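9/22/21

Got in early and had the room to myself for a while. Put the blinds down most of the way so the light would stay even, then did the gripper checks. Left finger on my unit was sticking again when it closed. I cleaned the slide and it was better, though I don't think it's fixed. Wrote it on the sheet for Virgil.

Today was tidying tasks. Pick something up, put it where it belongs, go back to the start position, do it again. We hold the gripper in our hands and do the job the way we'd want the arm to do it. I have been at Randero long enough now that I catch myself doing it at home. Last night I reached for a mug with two fingers, straight down, and paused over it before I closed them.

Kayode and Stela came in and we split the list. I took the small objects. Kayode took cloths. Stela took anything to do with the cabinet. Before we started, Brândușa called in and went over last week's notes again. The main one was speed. We are all too fast. She said the approach should be slow enough that you could stop it with a word, and the close should be one movement with no second squeeze. The other note was about looking. If you turn your head to check the clock or talk to someone in the middle of a run, the run is no good, even if the hands do everything right.

I was guilty of that one. Three of mine got thrown out last week.

The morning goal was 36 good runs each. I got 17 before lunch. The small things are hard because the fingers hide them right at the end, and you have to trust where you were aiming. If I come in from the side I can see better, but the wrist ends up at an angle the arm can't reach. Virgil showed us that in November on the real one at the Ustano building. He played back a run of mine and the arm stopped halfway and just sat there with its elbow against its own base. I think about that whenever I want to twist my hand around.

Kayode had more trouble than I did. Cloth never lands the same way twice, so every run starts with a different problem. He tried pinching in the middle and it slid out. He tried a corner and that worked, but then the fold came out crooked. Raluca told him crooked was fine as long as the corner was held the whole way. She wants the failed ones kept too, if the person notices and goes back for a second try without putting the gripper down. I didn't know that. I have been throwing mine away since the summer, so that's a lot of wasted work.

Lunch was soup from Stoica. Ate it outside. Stela's shoulder is bothering her from the weight on her back and she asked if we could go down to two hours at a time. Raluca said yes right away. I should have asked months ago.

## Afternoon

Started again with calibration. The marker boards had been moved, so we set them back and each of us did the slow circle in front of them. Mine failed once. I was standing too close. Second time it passed.

After that we did remote control for an hour, on the link to the arm at Lornlow. I like it less. There's a delay, a short one, and my hand wants to correct for something that has already been corrected. I knocked over a cup twice. Kayode is good at it. He moves, waits, moves. Raluca says the hand-held runs are still better for teaching the small motions, and the remote ones are mostly useful when the arm has learned something wrong and somebody has to step in partway through. She wants everyone able to do both by the end of the year.

Went back to the grippers for the last stretch. My hands were tired by then but the runs were cleaner, probably because I had slowed down without trying.
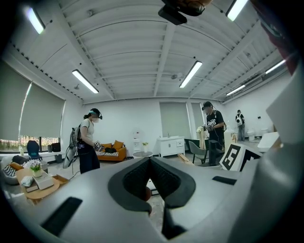 ## Numbers and leftovers

- Small objects: 17 in the morning, 16 in the afternoon. Three short of the goal. Raluca said not to make them up tomorrow, just start the new list.
- Keep the failed runs from now on if I recover in the same take. Ask her what to do about ones where the object rolls out of reach.
- Virgil has to look at the left finger. If he can't get to it, I'll use the spare unit and recalibrate.
- Backpack strap needs to come up one notch. It was pulling on the left side all day.
- Charge both battery packs tonight. One is on the charger now, the other is still in my bag.

Home by six. Didn't feel like cooking. Had eggs and toast and went over the task list for tomorrow, which is mostly drawers.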